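Acta de la reunión de la Asociación de Repostería Casera Pravora

Fecha: 25/03/2025
Asistentes: Krystyna Kaczorowski (preside), Valtteri Hyvönen, Padmavathi Sundaram, Tài La y Urszula Adamczyk (toma el acta)

Se abre la sesión con un poco de retraso, porque Padmavathi trajo sus rosquillas de anís y hubo que probarlas como es debido (¡qué maravilla de rosquillas!). Se lee el acta de enero y se aprueba con una sola corrección: la tarta de limón era de Tài y no de Valtteri, que pide perdón por haberse llevado los elogios durante todo este tiempo.

1. Venta de galletas de Prernitz
Krystyna da las gracias de corazón a todos los que hornearon, empaquetaron y pasaron frío detrás del mostrador. Se vendieron 128 cajas y se recaudaron 1346 euros, bastante más de lo que esperábamos. Las de mantequilla con glaseado volaron antes del mediodía; las de jengibre costaron un poquito más, y Valtteri opina que habría que hacerlas más pequeñas y menos picantes. Padmavathi no está nada de acuerdo con lo de menos picantes y así lo hace constar. Queda para la próxima prueba de hornada.

2. Encargo para la boda de la familia Kalinowski
Nos han pedido 53 galletas decoradas con las iniciales de los novios, en tonos marfil y verde salvia. Tài enseñó dos muestras de glasa real y gustó mucho la del borde fino, aunque tarda una eternidad en secar. Se acuerda hacer las bases el jueves anterior por la tarde en casa de Urszula, que tiene el horno grande, y decorar al día siguiente. Padmavathi se encarga de las bolsitas y de las cintas.

3. Taller de masas en Brandska
La sala ya está apalabrada para toda la tarde. Valtteri llevará la parte de la masa quebrada y Krystyna la de los bizcochos, que siempre se le dan tan esponjosos. Se ruega a los socios que lleven delantal, un rodillo si tienen y algo para beber, que el año pasado pasamos una sed tremenda con los hornos encendidos.
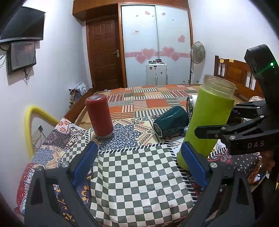 Botella verde lima y taza oscura sobre la tela.

4. Ruegos y preguntas
Urszula pregunta si alguien ha visto sus 2 moldes de estrella, los de bordes altos; Tài cree que están en la caja de los cortapastas y promete mirarlo. Valtteri propone comprar la harina por sacos y se le pide que traiga precios. Krystyna recuerda que las recetas para el cuadernillo se entregan escritas a mano o por correo, pero con las cantidades en gramos, por favor, que «una taza generosa» nos dio muchos quebraderos de cabeza.

Sin más asuntos que tratar, se levanta la sesión y se reparten las rosquillas que quedan.

Urszula Adamczyk, secretaria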